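Ultus Hand Grippers – Teaching Set for Packing and Sorting Work

Product page / Teaching tools / Ultus pair

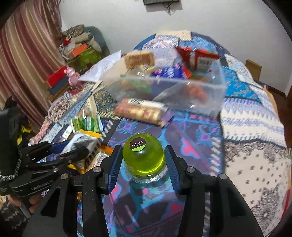
Ultus pair at a snack packing task. Ribbed blue pads on a bottle, second gripper at left.

The Ultus is a gripper that a person holds in the hand. Your worker does the job with it in the normal way, and the recording of this work is used to teach the robot arm which will later do the same job at your line. No programming is needed from the person who shows the work. We sell it as a pair, for the left and the right hand, because most packing jobs need two hands.

Zeldale makes the Ultus for small and medium workplaces: packing rooms, gift box companies, pharmacy stores, repair shops. Large factories have their own engineers for this. Our customers mostly have one person who understands machines and many persons who understand the products, and we made the set for the second group.

What is in the set

Two Ultus grippers, black frame
Ribbed pads, one set mounted and one spare set
Two wrist cords
Charging base for both grippers
Moges recording software, license for 6 work stations
Printed guide, 300 practice tasks sorted by difficulty
Carry case

Technical data

Weight of one gripper: 600 g
Recommended load: up to 400 g for long work, more for short lifts
Pads: ribbed, changeable without tools
Connection: cable or wireless
Use: indoor, dry rooms

Please note that the load value is for the comfort of the arm of the person and has nothing to do with the strength of the jaws. A full bottle held by its shoulder feels heavier in the gripper than in the fingers. For bottles over the recommended load we advise short sessions and a change of the person.

How the work changes

We are asked very often what happens to the people in the packing room when the robot comes. We can only tell what we have seen at our customers, and it is different from place to place.

At Harkulton, a company which packs mixed snack boxes for offices, the packers were the ones who taught the arms. Bottles, bars, pouches and biscuits all go in one box, and each of them wants to be taken in another way. A pouch slides if you press it in the middle. A long bar bends. The packers knew this in their hands but it was not written anywhere. The first weeks with the Ultus were slow, and the daily number of boxes went down. The management had to accept this, and we say it to every new customer before he orders.

Today the arms fill the standard boxes. The packers do the special orders and the checking, and they make new recordings when a product changes its package, which in snacks is all the time. There is less standing at the belt. There is also less talking, and some of the packers told us they miss it. The late shift was closed in October and its people moved to the day, which was welcome for the parents of small children and not welcome for those who liked the evening pay.

Our advice is to agree before the first recording about three things: is teaching time paid as normal work, who owns the recordings, and what the people will do when the arm is running. A sample agreement comes together with the Moges license. You can change it as you like, but please do not skip it.

Preparing a work place

You do not need a special room. A normal table is enough, and a patterned table cloth does not disturb the recording. It is even good to change the table and the cloth from time to time, so the robot does not learn only one background. Put the products in a different order each time. Leave the bags and the wrappers where they usually lie.

Let each person work at his own speed. Recordings made in a hurry are the ones we see sent back most often.

Care of the pads

Clean with a soft cloth and a little water. Alcohol makes the pads hard. When the ribs become flat, change both pads of the gripper together – one new and one old pad will hold the object crooked.

Ordering

The Ultus pair is delivered ready for use. Spare pads, cords and more Moges licenses can be ordered separately. For a trial at your own work place, write to the Zeldale sales desk and tell us what you pack, how heavy it is and how many people will take part.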